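How a Paper Cup Is Made

A paper cup weighs very little, yet it can hold a full drink without folding up. Paper on its own is soft, and it soaks up water. A cup needs a certain shape and a few extra parts before it can do its job.

Parts of the cup

Every ordinary paper cup has a side wall, a bottom and a rim. Engineers have a name for each piece. The side wall is called the sleeve or the body. The bottom is a flat disk. The rim is a roll of paper that runs all the way around the mouth.

The body starts as a flat piece of paperboard. Paperboard is thick, stiff paper. If you unrolled a cup body and laid it on a desk, it would not be a rectangle. It would be shaped like a fan, with one long curved edge and one short curved edge. The long edge becomes the mouth of the cup, and the short edge goes around the bottom.

This fan shape gives the cup its taper. Taper means that something gets narrower from one end to the other. A tapered cup can slide into another cup of the same size, so a tall stack fits into a small box.

Keeping the drink in

Paper is made of plant fibers, mostly from wood. The fibers are pressed together in a thin mat with tiny spaces between them. Water moves into those spaces and pushes the fibers apart. Leave a strip of plain paper in water for a while and it will tear with almost no pull.

To stop this, the paperboard for most drinking cups is given a coating on the inside. Many cups use a very thin layer of plastic. Older cups were often dipped in wax. The coating also helps at the seam, where the two straight edges of the fan overlap. A machine warms the coating until it is sticky, presses the edges together and lets them cool.

The bottom disk is joined in a similar way. Its edge is bent downward, and the lower edge of the body is folded in around it. The disk ends up a little higher than the very bottom of the cup. Turn an empty cup over and you will find a shallow space there.

The inside and the outside

The two faces of a cup wall do not have to match. The inside is often left white, and the outside can be printed with any color.

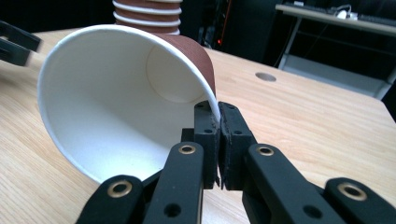
Foment, Issue 11, page 2

With a cup on its side, the whole interior is easy to study. The white wall narrows toward the round bottom, and the brown color stays on the outer wall. The rim shows as a large oval. It is a circle all the same – a circle looks like an oval when it is seen at a slant.

Why the rim is rolled

Run a finger along the top of a paper cup and you will feel a smooth, rounded edge. The machine makes it by curling the paper outward and down into a small tube. The roll has several uses.

First, it is stiff. A flat sheet bends easily, but the same sheet rolled into a tube is hard to bend. The rolled rim works like a hoop and helps the mouth of the cup stay open and round.

Second, it covers the cut edge of the paperboard. A cut edge has no coating, so liquid could enter there. Rolling it under keeps it away from the drink.

Third, it gives a lid something to hold. A plastic lid has a groove near its edge, and the groove snaps over the roll.

Try it: strip and tube

You need a sheet of writing paper, tape, two books of the same height and some coins.

1. Cut two strips of the same size from the sheet.
2. Set the books a short distance apart.
3. Lay the first strip flat across the gap. Add coins to the middle, one at a time, until the strip sags or falls.
4. Roll the second strip the long way into a narrow tube and tape it closed.
5. Put the tube across the gap and hang a small paper loop from the middle. Add coins to the loop.
6. Write down both results.

Both strips contain the same amount of paper. Only the shape has changed.

Words to know

Coating: a thin layer spread over a surface.
Fiber: a long, thin thread of material.
Paperboard: paper that is thicker and stiffer than writing paper.
Seam: the line where two edges are joined.
Taper: a steady change from wide to narrow.

Text: Revathi Pai
Diagrams and activity: Marius Surdu
Next issue: How a zipper closes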